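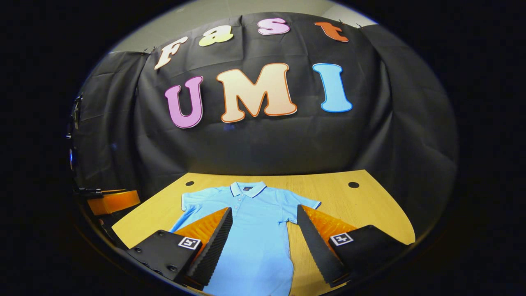
How many times do you have to fold a shirt by hand before a robot arm can learn it?

It took us 300 recordings of one fold to get an arm that folds more often than it fumbles. We had a policy that sort of worked at 100, and it was good enough to keep everyone coming to club.

I run the shirt folding project for Runora, the robotics club at Plekbridge, and this page is the how-to I wish I'd had in September. It covers the recording part only: setting up the table, getting a shirt ready, doing the takes with the hand-held gripper and sorting them afterward. Training is its own page (Tănase is writing it, go bug Tănase).

What you need

A hand-held gripper with its camera, charged or plugged in
A table you can leave alone for a few weeks
A plain dark cloth for the backdrop
A polo shirt or two
Painter's tape
A notebook, a paper one
A second person

Set up the table

Pick the table first and stick with it. We moved ours one time, halfway through, and the next batch of takes looked so different that I ended up redoing most of them. Ours has a light wood-grain top, and a light blue polo shows up on it fine. A tan shirt did not, so check your shirt against your table before you get attached to either one.

Hang the cloth behind the table so it falls below the back edge. It doesn't have to be flat! Our black one is all wrinkles and creases and I stopped fighting it. What matters more is having something back there for the camera to get its bearings from, and big colorful letters do that nicely. Ours say Fast UMI in two rows, with thick white outlines, and the letters are different colors. Pin them well. If a letter slips, put it back before you record anything else.

Then the lights. Turn on every light you plan to use and close the blinds. I know it feels silly on a sunny afternoon, but our 4 p.m. takes and our 7 p.m. takes used to look like two different rooms.

Lay out the shirt

Put it on the table face up, collar pointing at the backdrop, hem toward you. Spread both sleeves out to the sides. Smooth it with your palms, one pass from the middle outward, and then leave it alone. Soft creases across the chest are okay. You actively want a few, because nobody at home hands a robot an ironed shirt.

I put one small piece of tape on the table where the bottom of the placket goes for the first batch. For the second batch I take the tape off and let the shirt land a little crooked, a bit left, a bit turned. Save the really messy starts for the end, once the whole team can do the clean ones without thinking.

Hold the gripper

Line up so the placket sits in the gap between the two fingers when they're open. That's our starting pose for every take. Both fingers should be in view, and so should the square black-and-white markers by their bases - the software reads the finger opening from those, so keep your sleeves, your hair and your thumb off them. (Mine was the thumb. A whole Monday evening of the thumb.)

Move slower than you want to. Then slow down again when you get to the cloth.

Record a take

1. Open the fingers and hold still over the shirt.
2. Have your second person start the recording and say "go" out loud.
3. Wait a beat, then move to the left sleeve.
4. Come down with the fingers open, close on the cuff, lift just enough to clear the table.
5. Carry the sleeve across the chest and let go.
6. Do the right sleeve the same way.
7. Pinch the hem near the middle and bring it up toward the collar.
8. Back away, open the fingers, hold still.
9. "Stop."

If you drop the sleeve, don't throw the take out on the spot. Go back, pick it up again and finish. We kept 17 of those recovery takes in the final set and I'm convinced the arm is better for them, though Tipene Waaka would like me to say that we never tested it properly. Fair. We never tested it properly.

What does need to go: takes where a hand helped the cloth along, takes where somebody walked through the back, and takes where the shirt slid off the table.

Write it down

After each take, the second person writes the take number, who was holding the gripper, which shirt, and one word. Ours are "good," "recovery" and "trash," and there's a lot of "trash" on the first page. Don't save this for the end of the night. You will not remember which one was the sneeze.

Swap places every 11 takes. Your wrist gets tired before you notice, and tired takes get wobbly around the hem step. Different people also fold a little differently, so agree on the order of the sleeves and let everything else vary.

Copy and check

Before you pack up, copy the night's files to Cemen (that's the desktop by the window, password is on the club board) and play the first take and the last take all the way through. You're looking for a steady picture, both markers readable, and the letters where they should be. If the last one looks off, work backward until you find where it changed.

Then fold the shirt yourself, put the gripper on its charger, and leave the cloth up. Please leave the cloth up.

Next time I'll add the long-sleeve version. We've only tried it twice, and the sleeves keep ending up in a knot on the collar, so if your club has a trick for that, send it over!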